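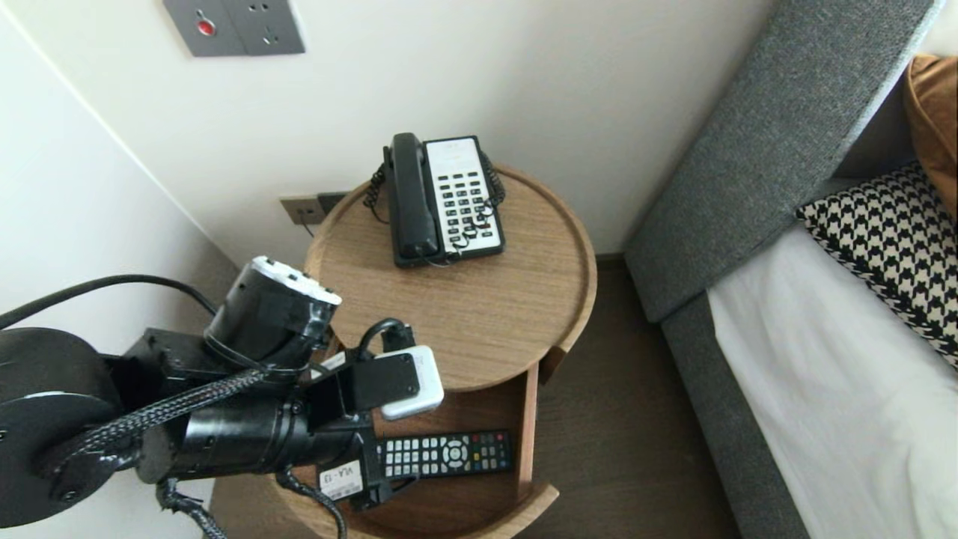

My landlord is switching our building to internet-only service and I want to keep a landline. I have a plain corded phone like the one on the bedside table, push buttons and coiled cord, and I paid 5 bucks for it. The Promance box has a green phone jack. Do I just plug it in?

**dialtone_dad**

Yes, if phone service is on your plan. Mine took two calls to Promance to switch on, both made on a cell phone - they saw no irony in this. Remember the box needs wall power, so a blackout takes your phone down too. Mine sits by the bed like yours, next to the TV remote, and I have answered the wrong one.
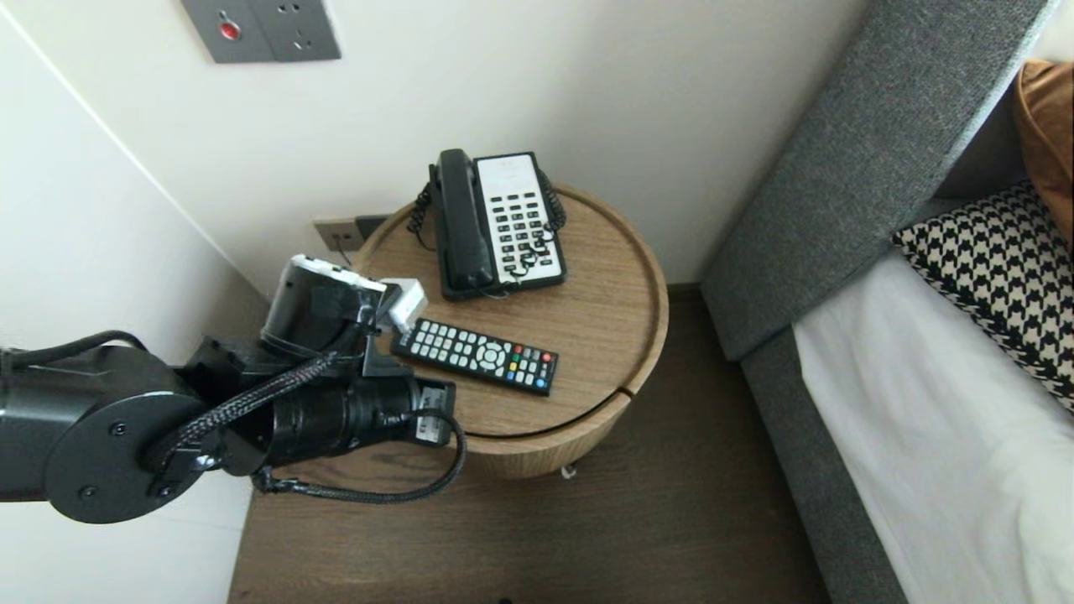 ## kevum_refugee

get a cell phone

## Tenolitz Fan 200

Check the jack with a cheap tester first. Old rotary phones may need a converter, but push button is fine.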